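**May, evening**

Got back from the Garkia open day a little after six. Feet are sore. I want to write it down before I forget the order of things.

I took the early bus and was there when the doors opened. The building is the old Dumar carpet warehouse past the rail bridge. They kept the loading dock and put in a front entrance with glass doors. I signed in, got a sticker with my name spelled wrong, and was put in the second group. There were 30 of us in a group, which was too many for the rooms. Coffee was in the hall, along with some small dry muffins. I had one and put another in my bag for later.

The first hour was a talk in the big room. The man giving it covered how the company started and what they sell. Most of it was on the leaflet. I was more interested in the work on the second floor, so when they split us up I asked to go there first, and they let me.

Saron Tufa ran the demonstration upstairs. She works on the simulation side, meaning the robot is only on the computer. Everything gets tried there before anyone lets a real arm do it. She had two large screens on the wall and a desk in front with a keyboard and a hand controller. She talked while she worked and did not use slides, and I followed her much better than the man downstairs.

She said the project is called Yimer and the job is kitchen tasks. Pick up a cup, put it down somewhere else, open a door, close it. The arm has a plain gripper with two fingers. It can open and it can close, and all the rest has to come from where the arm puts it. Someone asked why not build a hand with five fingers. She said they had one at her last job and spent most of their time fixing it.

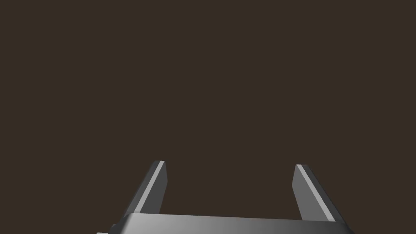 She explained that a program has to learn from a lot of attempts, and that they keep the bad ones too. They had done 1,284 runs on the kitchen by that morning. She had the number written on a whiteboard and said they update it at lunch. A run can be very short. If the arm reaches out over nothing and closes on nothing, that is still a run, and it goes in the log with a code next to it. She read us some of the codes. There is one for a missed grasp, one for a dropped item, and one for running out of time.

I asked how the arm knows where it is in the room. She said it depends on which camera the program is given. They can put a camera anywhere they like in a simulation, even in places where a real one would never fit, so they have to be strict with themselves and only use the spots where the real arm can carry one. I wrote that down on the back of the leaflet. It seemed like a sensible rule.

Then she moved the view through the kitchen for us. It looks like a kitchen from a computer game from when the boys were in school. The countertop has a wood grain on it, and it is very orange. The cabinets are gray. The floor is just brown with no boards or tile, and she said nobody on the team has time for floors. A boy near the front asked if you could cook in it. She told him no, there is no heat in it and no water, only shapes that can bump into each other. He was disappointed, I think.

The angles took some getting used to. When the arm turns over, the view goes with it, and you lose track of which way is up. A woman behind me had to look away and sit down for a minute. I was all right as long as I kept my eyes on the gripper and let the rest of it move.

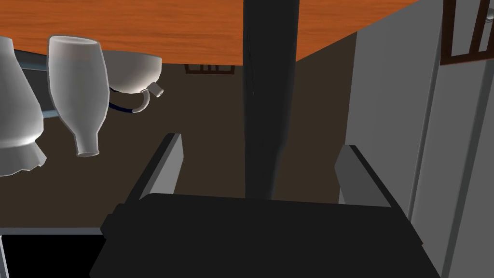 *The Yimer kitchen on the screen upstairs. White vase, bottle and mug on the left, cabinet on the right, gripper open at the bottom.*

After that we could try it ourselves. There was a line. I stood in it for a good while and talked to Omolara Nwosu, who turned out to live two streets over from Carol's old place. She teaches shop at the high school and wants to bring a class in the fall. She had been to the Brallico open day last year and said it was all real machines behind a fence and you could not touch anything. She liked this one better. She asked Saron whether a school could get the program on ordinary computers. Saron said the small version would run on most of them and took her email address.

My turn was not very good. The controller has a stick for moving, a second stick for turning, and a trigger for the gripper. I was told to get the mug. I went past it, came back, and closed the fingers too soon. The second time I knocked the mug and it went off somewhere I could not see. Saron pressed a key and everything was back where it started. I got hold of it on the third try, by the rim, and held it for a second or so before it slipped. She said by the rim was fine. The time limit was two minutes and I used all of it.

Omolara did it on her first try, by the handle. She has steady hands.

Downstairs afterward there was a real arm in a cage, doing the same sort of task with foam blocks. It went slower than I expected. A young man with a clipboard marked each one. He told us it had done 43 in a row that week without a drop and then dropped three in one afternoon when they changed the table. I watched maybe ten and then went to find a chair.

Lunch was sandwiches in boxes. I had egg. I talked some more with Omolara and with a couple who had come by mistake, looking for the carpet place. They stayed for lunch and the whole afternoon tour.

There was a question session at the end. A man wanted to know about jobs, and he got a long answer that I did not think answered him. Someone else asked what a system like that would cost for a care home, and they said it was too early to give a price. I thought about asking whether it could load a dishwasher but the time was up.

I put my name on the list for the next one. Omolara gave me a ride as far as the library, so I saved the bus fare one way.

Things to do: send Omolara the number for the man who fixed our table saw. Look up the leaflet address for the small version and see if it runs on my machine. Return the library books, since I walked right past without them.

Ate the muffin with tea. Bed early.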